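# Urby two-arm kit: first setup, start to finish

Quick write-up while I still remember it. Kit is the Urby bench pair from Diketti, ours came through Nogueira for 249 a month on hire. Manual skips bits. These are the bits.
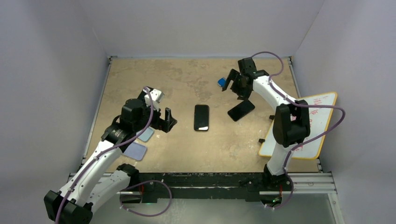 *Both arms on the front bar, two phones out for the wiping job.*

## Before you start

- Hex keys, the long ones. Short ones won't reach the back bolts
- Cable clips — order spares, the bag only has 15
- Something to practise on. We use phones and soft pads, anything flat and light will do
- An hour and a half. Box says 40 minutes. No.

## 1. Bar first, arms second

Bolt the black bar down to the rail before an arm goes anywhere near it. Nip every bolt up loosely, then go back along and tighten. One arm at each front corner, base flat on the bar. If it rocks, take it off and look for swarf underneath.

## 2. Cables

Purple lead runs the full length of each arm. Clip it to the white links, leave the motors alone. Leave a proper loop at the elbow and a high one over the wrist. It'll look like too much. Mafalda Valente pulled ours neat and tidy and the left wrist faulted on the first big reach, so slack please.

Move each arm by hand through its whole range with the power OFF. Anything goes tight, unclip and start again from teh base.

## 3. Power and homing

1. Arms folded back, grippers open
2. Switch on, wait for the green light by each base
3. Open Irkano, pick "pair", not "single"
4. Home the left. Wait. Home the right

Do not home both together. They share the middle of the bench and will happily meet there.

## 4. Teach a simple move

Start with one gripper hovering just over the bench, fingers open. Save that as your rest point. Then phone in the middle, screen up, and teach the reach in small steps. Closing speed at 141 to begin with — the default is 400 and it snaps shut.

Once that's repeatable, turn a second phone at an angle and try it with the other arm. Angled pick-ups are where a bad wrist offset shows up. If the fingers land off to one side, redo the homing before you fiddle with anything else.

## Problems we hit

**Gripper won't open fully.** Calibration file for the wrong side. Swap them over in Irkano.

**Arm droops when idle.** Hold torque is off by defualt. Settings, Joints, tick Hold.

**Light stays off.** Power lead not pushed home. Was this three times out of four.

Khalil Jaber has the spare fingers and the bolt sizes, ask him. Step 5 (both arms on one object) to follow when ours stops dropping things.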